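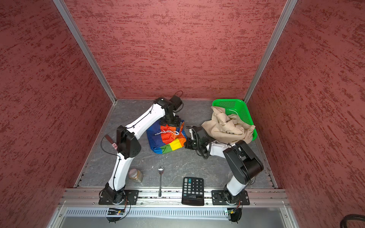

Hallo ihr Lieben, unser Flur ist seit dem Einzug weiß und ich kann ihn einfach nicht mehr sehen! Er ist lang und schmal, hat nur ganz hinten ein Fensterchen, und jedes Mal, wenn ich vom Einkaufen komme, denke ich an ein Wartezimmer. Mein Mann möchte Hellgrau (natürlich), ich möchte endlich mal Farbe. Vorschweben würde mir ein tiefes Rosenrot wie an den Wänden auf dem Foto, mit den dunkleren Streifen quer, als wäre jemand mit einem breiten Pinsel darübergegangen. Bekommt man so etwas selbst hin, oder endet das in Tränen? Gestrichen haben wir schon oft, aber immer brav mit der Rolle und immer einfarbig.

Ronja Fagerlund, 20. September 2019
Start | Forum | Wände & Farben | Neue Themen | Suche
Gefällt mir (28) · Antworten

Njaal_M
Hallo Ronja, trau dich! Wir haben im März unser Esszimmer in Weinrot gemacht, mit Lasur von Murkero über einem helleren Grundton, und ich sitze heute noch manchmal abends da und freue mich über die Wand. Den Grundton zweimal streichen, gut durchtrocknen lassen, dann die Lasur dünn mit einer breiten Bürste auftragen und immer in dieselbe Richtung ziehen. Am besten zu zweit, einer trägt auf, der andere zieht. Wer zwischendurch ans Telefon geht, hat hinterher einen Ansatz in der Wand, den man nie wieder wegbekommt (frag mich, woher ich das weiß).

Elsa Midtbø
Da muss ich leider ein bisschen Wasser in den Wein gießen. Ein schmaler Flur mit wenig Licht und dann so ein dunkles Rot? Ich hatte das in der alten Wohnung und nach einem Winter habe ich es überstrichen, drei Schichten Weiß, und das Rot kam immer noch rosa durch. Mit einer guten Sperrgrundierung wäre es schneller gegangen, aber die kannte ich damals nicht. Nimm lieber nur die Stirnwand, dann hast du deine Farbe und der Rest bleibt freundlich.

Njaal_M
Sehe ich anders, Elsa. Ein dunkler Flur wird auch in Weiß nicht hell, der wird nur grau. Dann lieber gleich gemütlich und eine ordentliche Lampe dazu.

Ronja Fagerlund
Ihr seid ja schnell, danke euch beiden! Die Stirnwand allein hatte ich auch überlegt, aber da ist das Fenster drin, viel Wand bleibt da gar nicht übrig. Ich habe gestern mal einen Karton angepinselt und an verschiedene Stellen gelehnt, morgens ist das Rot wunderschön und abends bei der alten Deckenlampe eher braun.

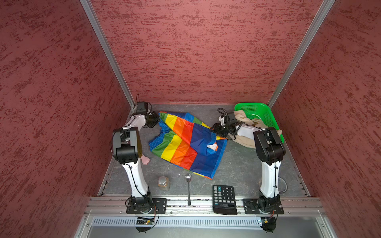
Vielleicht liegt es also wirklich an der Lampe, die ist noch vom Vormieter und hat so einen gelblichen Schirm. Falls jemand eine Empfehlung hat, immer her damit! Die Farbe müsste jedenfalls einiges aushalten, bei uns schrammen ständig Schulranzen an der Wand entlang.

kwaku_a
Bei Schulranzen würde ich ehrlich über Tapete nachdenken. Von Flarkholm gab es eine Vliestapete mit Struktur, die haben wir im Treppenhaus, und da sieht man keinen Kratzer. Eine Rolle kostete 32 Euro, billig ist das nicht, aber man ist an einem Wochenende durch.

Elsa Midtbø
Tapete im Flur, bloß nicht! An den Ecken stößt sie sich auf und dann knibbeln die Kinder daran.

kwaku_a
Unsere sind groß, die knibbeln nicht mehr :-)

Ronja Fagerlund
Unsere leider schon. Ich bestelle jetzt erst einmal eine kleine Dose Lasur und probiere es in der Nische hinter der Garderobe. Mein Mann weiß noch nichts davon, ich berichte!

Antworten (9) · Thema teilen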